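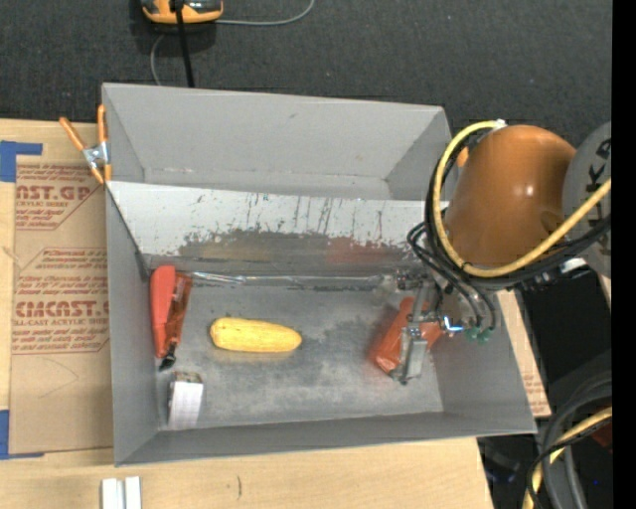

Subject: Re: Sweetcorn isolation distances and seed purity
Date: Wednesday, December 13, 2023
List: Ginderwood Seed Savers

> We have two sweetcorn plots, 102 metres apart, with a
> hawthorn hedge between them. Gruvetti is in the lower plot
> and Pringle in the upper. Both were sown in the last week
> of April under fleece. Is the hedge enough to keep the
> seed true, or should we write off this year's lot?

I would not rely on the hedge. Maize pollen is heavy and most of it drops within a few metres of the plant, but the part that stays up will clear a hawthorn hedge without trouble on a breezy day. At 102 metres you should expect some crossing if the two were in flower together.

The question is whether they were. Our plot notes give Pringle as shedding pollen 23 days ahead of Gruvetti from the same sowing date. If yours behaved likewise, the overlap was small and confined to late tillers. Check your own silking dates before deciding anything.

If you have no dates, do a grow-out. Sow 33 seeds from each lot, taken from several cobs, and note tassel colour and plant height. Off-types will show by midsummer. Do not judge by kernel colour alone, as both are yellow and a cross between them will look normal on the cob.

On population size: we shelled 1557 seeds from the Kundetti block this season, but a large count from a few mothers is still a narrow sample. Take a similar number of seeds from every sound plant and mix them. Maize suffers badly from inbreeding and the loss of vigour is hard to put right later.

For next year, either grow one variety only or bag and hand-pollinate. Shoot bags must go on before the silks emerge. Bags put on afterwards are of no use.

I can post the bagging notes to the list files if they are wanted. They run to four pages and the section on drying needs correcting first.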